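The snack table at the Mavside games club

The club meets in a long room over a row of shops in Pusitstead, up a flight of stairs that smells of floor polish, and I'd been meaning to go for ages. I like board games well enough, but what I really wanted to talk about was the food. A friend had told me there was a woman at Mavside who was very particular about what you could and couldn't eat near a game, and I thought, well, I have to meet her!

She didn't want her name in it ("my sister would never let me hear the end of it") but she was happy to talk, and we sat down with mugs of tea at the end of the room while people were still drifting in.

I asked her how the table came to be her job.

"I moaned about it," she said. "It used to be crisps in a big bowl, everyone's hands in it, and then those same hands on the cards. We had a set of Claeys tiles, lovely old things, and you could feel the grease on them. So I moaned and moaned and somebody said, you do it then."

That was 13 years ago. The bowl went in the first week. Now it's all small bags, one each, and you open your own and you eat it on a break. Peanuts and peas are the favourites by a long way. She's tried raisins (stuck to everything) and rice crackers (crumbs like you wouldn't believe) and, one February, some little cheese things which she still seems a bit cross about.

"People say nuts are messy but they're not, they're very tidy. You tip them in your hand and they're gone. What I can't bear is anything with orange dust on it."

I said I was rather fond of orange dust. She gave me a look.

We got on to the cloth next, because I'd noticed it on my way in and wanted one for home. It's a waffle weave, a sort of pinky beige, and she bought it after going through two others. The first was vinyl and dice skated straight off it. The second was a thick felt that she says held on to every crumb it met, so you'd be at it with a clothes brush at ten at night.
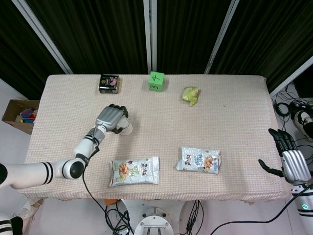
"The waffle's the best of the lot," she told me. "It goes in the wash at 40, comes out, doesn't need ironing, and a die stops where you drop it. You do have to give it a good shake out of the window first, mind."

Dice are a whole subject with her. She loves the big foam ones, and she'd rather have a plain block with the numbers drawn on in marker pen than anything fancy from a shop. The small children can throw them as hard as they like, and when the pen wears off you just go over it again. The numbers are a bit wonky and she doesn't care.

And then tins! I should have guessed she'd be a tin person. She has 33 at home, by her own reckoning, and she brings a few along for counters and pencils and all the little bits that roll under radiators. The square ones are what you want, she says, because they stack and they don't wander about the table. Anything too big for a tin goes in a cardboard box with the flaps left open. She did buy a proper plastic crate from Gitex once, with a clip lid, and the lid lasted until the first family afternoon.

"A cardboard box you can just chuck things in. Kids will put toys away in a box with no lid. Give them a lid and they'll walk off."

I wondered whether anyone minded being told where to put their peanuts. She thought about that for a bit and had some more tea.

"One or two. There was a chap who used to bring a whole pork pie. But they get used to it, and I'm not standing over them. If a bag ends up in the middle of the table I leave it until the end of the turn, and then I might move it. I might say something while I'm moving it."

Empties are her other sore point. She'd like them folded flat and in the bin, and what she gets is scrunched up and left on the cloth, usually by the grown-ups. She goes round with a carrier bag at 5 to collect the lot, then the cloth comes off and goes home with her.

By then the room had filled up and someone was calling her over to settle an argument about a missing counter. She handed me a bag of peanuts on her way past and told me to eat it over by the coats.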